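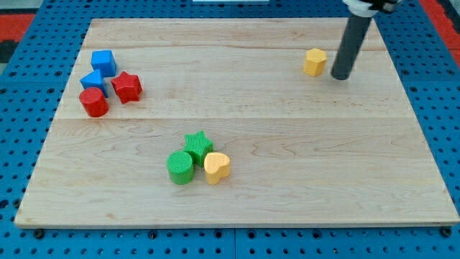

Who may change the speed limit on an arm once a run has been approved?
The cell lead, in writing, and the run then starts over under a new number.

Progress report to Endow, July 2025
Prepared by Shayne Rutherford, Wirnau

The handling rules for tabletop arms went into draft in January and are now at version 2. The draft has 12 rules. Chia-jung Chiang rewrote the section on work surfaces after the first trials. It now says that parts are placed on a plain board on top of the perforated table, never straight on the holes, and that the board is checked for movement before each run.

The trials use small colored blocks in simple shapes -- stars, cylinders, a heart, a hexagonal prism -- set out in groups and singly. Rule 7 covers blocks that touch each other. The operator records which ones are touching before the gripper comes down, and does not separate them by hand once the run has started.

We logged 906 runs in this period. In 199 of them the operator skipped at least one step of the start checklist, most often the gripper finger inspection. We have moved that step to the top of the sheet and will report the new figure next time.

Nakamura has agreed to review the stop and restart section. Their comments on the first half are in and have been worked through. The second half is late on our side -- the wording on who may reset an arm after a contact stop is still being argued over.

Spending is within the approved budget. We ask that the unused travel money be moved to operator training at the Sellisex site.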